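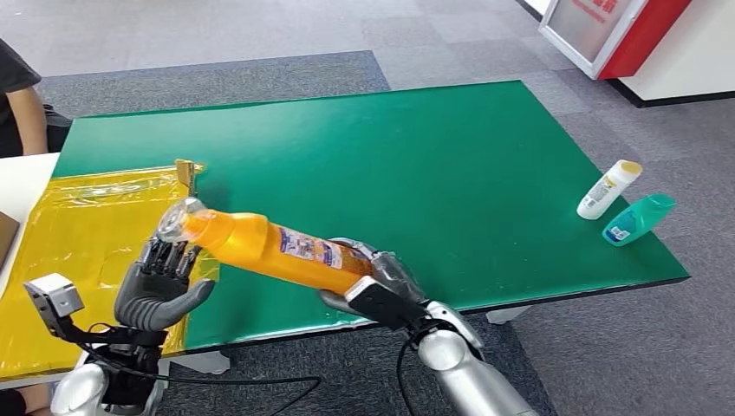 How far should I open the nozzle cap on a new squeeze bottle?

One quarter turn is plenty for the first use, and you can open it more once you know how thick your stuff is.

4. Opening and first squeeze

I do this part at a table I can wipe down, because my first try went everywhere (sorry, rug!).

1. Hold the bottle near its base, on its side, with the neck tipped up a little.
2. Bring your other hand under the cap and turn it slowly. Don't squeeze yet!
3. Point the nozzle at a scrap of paper and press until you get a small dot.
4. Close the cap and wipe the tip with a damp rag.

Note: I use the 200 ml Skenby bottles for all my Brumodia projects, and one gets me through 14 small pieces if I'm careful. Thicker mixes need a wider opening, so go a hair at a time.

Caution: never poke a pin into a clogged nozzle while you're squeezing. Take the cap off, soak it in warm water, and try again after lunch.

We use cookies to remember your settings. Accept | Manage preferences

5. Storing

Stand the bottle upright, cap closed, away from the heater. Mine live in a shoebox under the bench.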